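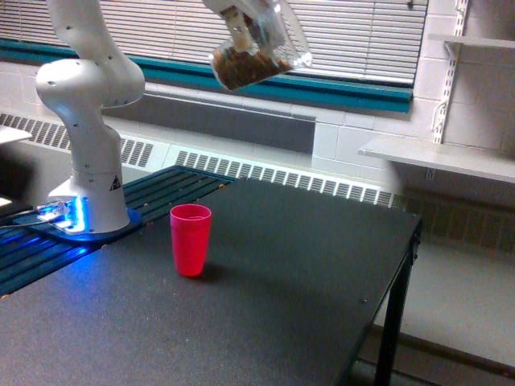
Ileana Lazăr

Ich gebe zu, ich lese Lizenzverträge. Nicht alle und nicht gern, aber wenn eine Firma ihr Dateiformat »offen« nennt und mir dann eine PDF mit 129 Seiten Nutzungsbedingungen hinlegt, werde ich neugierig. So ging es mir im November mit Toveo. Toveo macht Notiz- und Archivsoftware, ordentliche sogar, ich benutze sie seit Jahren im Büro. Jetzt hat die Firma angekündigt, ihr Containerformat zu »öffnen«. Der Jubel in den Foren war groß, und ich habe ehrlich gesagt kurz mitgejubelt.

Dann kam der Abend mit der PDF. Lesen darf man das Format, kostenlos, für immer, wunderbar! Schreiben darf man es auch, solange man eine Vereinbarung unterschreibt, die sich jährlich verlängert — oder eben nicht, das entscheidet Toveo. Wer eine eigene Erweiterung einbaut, muss sie vorher vorlegen. Und wer gegen Toveo klagt, egal worum es geht, verliert alles auf einen Schlag. Ich bin keine Juristin, aber offen stelle ich mir anders vor.

Mir wird immer wieder entgegengehalten, das sei doch besser als vorher. Stimmt ja! Vorher gab es gar nichts, da saßen die Leute nachts mit dem Hex-Editor da und haben geraten, was das sechste Byte im Header bedeutet. Abbas Bahrami hat damals einen Konverter geschrieben, ganz allein, und der liest bis heute Dateien, an denen das Original scheitert. Ich habe ihn gefragt, ob er die Vereinbarung unterschreiben wird. Er hat gelacht und gesagt, er müsste dafür erst eine Firma gründen (Privatpersonen sind nämlich nicht vorgesehen, steht in Anhang 2).
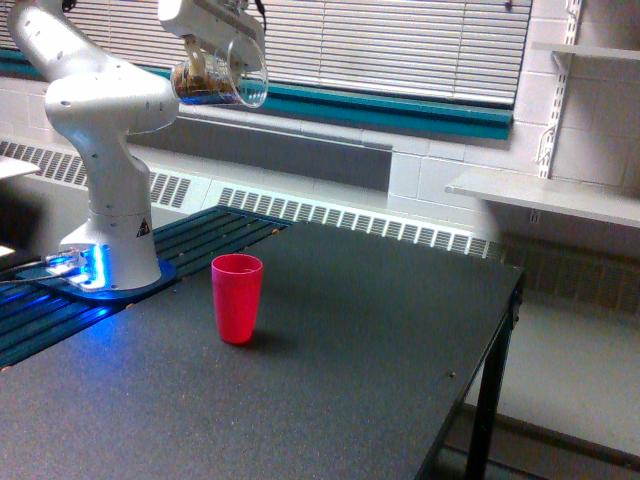
Greifarm mit durchsichtigem Becher

Genau da hört für mich der Spaß auf. Ein Format lebt von den kleinen Werkzeugen, die irgendwer am Küchentisch bastelt, weil ihm eine Funktion fehlt. Wenn ausgerechnet diese Leute draußen bleiben, dann haben am Ende ein paar große Anbieter einen Vertrag und alle anderen dürfen zuschauen. Bei mir liegen 1.404 Dateien in diesem Format, Protokolle, Rezepte, die halbe Korrespondenz mit meiner Vermieterin. Ich möchte die in zwanzig Jahren noch bearbeiten können, auch wenn Toveo bis dahin verkauft ist oder keine Lust mehr hat.

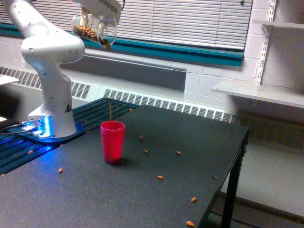
Etorcombe, im November

Dass es anders geht, sieht man bei Araújo. Die haben ihr Tabellenformat vor einer Weile einfach ins Netz gestellt, Beschreibung, Testdateien, dazu ein kurzer Text, in dem sie unwiderruflich auf Ansprüche aus ihren Patenten verzichten. Sechs Seiten, ich habe sie beim Frühstück gelesen und der Kaffee war noch warm. Verkauft Araújo deswegen weniger Programme? Keine Ahnung, ich sehe deren Bücher nicht. Aber ich habe danach eine Lizenz gekauft, und zwar gern.

Von Toveo wünsche ich mir gar nicht viel. Streicht die jährliche Verlängerung, lasst Privatpersonen rein und schreibt die Klausel mit den Klagen so um, dass sie nur für Patente an diesem einen Format gilt. Bis dahin exportiere ich jeden Abend alles als reinen Text. Die Tabellen gehen dabei kaputt, und die muss ich dann von Hand wieder geradeziehen.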